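# An afternoon with a robot and some blocks

Friday, September 24, 2021
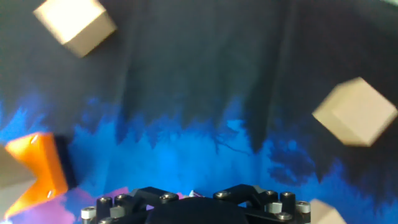
*The view from the gripper, with the blocks a bit blurry.*

I went to the Plostier open day because my brother-in-law had a spare ticket and because I have been rude about robots at enough family dinners that it seemed fair to go and look at one. The ticket said "See the future of handling." I parked behind a tile warehouse, walked the wrong way around the building twice, and got a paper wristband from a woman who asked if I was with the Zakharchenko party. I was not. I still don't know who they were, but they had better name tags than the rest of us.

First came the talk. There is always a talk. A man from Sesaro, who supply the software as far as I could work out, showed slides for the better part of an hour. Most of them were arrows going around in a circle. He said "seamless" a lot. He showed us a chart with a line going up and no numbers on the side of it, and when somebody asked what the line was measuring, he said "capability" and moved on. I wrote that down in my notebook and underlined it.

Then we were split into groups and taken over to the stations. Ours was called Tandis, which I took for the name of the robot until I was told it was the name of the whole setup, arm and software and all. The job was picking up wooden cubes and moving them. Plain beige wooden cubes, the sort of thing you'd buy for a two-year-old. There was an orange piece in with them as well, and a crumpled cloth behind it all, dark at the top and bright blue lower down, with shapes on it like a line of trees. I liked the cloth. It was the most cheerful thing in the building.

The person running the station was Mandla Jacobs, and I'll say right now that he was the best part of the day. He didn't use a single slide. He let us stand there and watch it go, and when it missed he said "missed" and waited for it to try again. After the Sesaro man I could have hugged him.

And it did miss. I kept a tally, because that's the kind of visitor I am. Over the time we stood there I saw it try for a cube 12 times, and it came away without one on three of them. Once it closed on nothing at all and carried the nothing very carefully across to the drop-off spot and let go of it. A kid in our group clapped. I asked Mandla if that was normal and he said it depended on the day, the light and how the blocks had landed. I asked what the success rate was on a good day and he said he'd rather I believed my own tally than a number from him. Fair enough, but I notice it's also a good way of not giving me a number.

You could follow the whole thing on a monitor beside the station, which had the picture from the little camera up by the gripper. This turned out to be much more interesting than watching the arm itself. From the outside you get a big slow thing swinging around and you fill in the rest with whatever you've seen in movies. From the camera you get bolts, brackets, a lot of cloth and some blocks smearing past. I stood there thinking, that's it? That's what it has to go on? It made me a little more impressed and a lot less worried, if you can be both.

Some things I asked, and what I got back:

- **Can it do anything besides blocks?** Mandla said yes, with work. How much work, he said, was the question everyone in the building would like answered.
- **What does it cost?** He didn't know and pointed at the Sesaro man. The Sesaro man said it was "a conversation."
- **How long did it take to get this far?** They had recorded 900 practice runs for the block job. My niece learned it in a morning, but then she also ate one of the stickers.
- **Who picks up the ones that go on the floor?** "Me," he said.

I know what the answer to all this is, because my brother-in-law gave it to me in the car. Blocks are only the start. You have to begin with something easy. Nobody laughs at a baby for falling over. Well, sure. But no one has ever sold me a ticket to the future of walking and then shown me a baby. If the flyer had said "Come and see an arm that gets hold of a wooden cube most of the time," I would have gone along quite happily and probably written a nicer post.

There were about 70 people there, I'd guess, and the longest line by far was for the sandwiches, which ran out before our group got to them. I had a bag of chips and a coffee that tasted of the cup. At the end they handed out a form with smiley faces on it. I circled the medium one for the talk and the big one for Mandla's station, and in the box for comments I asked them to put numbers on the chart.

They do another one next September. My brother-in-law has already signed us both up. I've told him I'll come if we skip the talk, and if we're near the front for lunch.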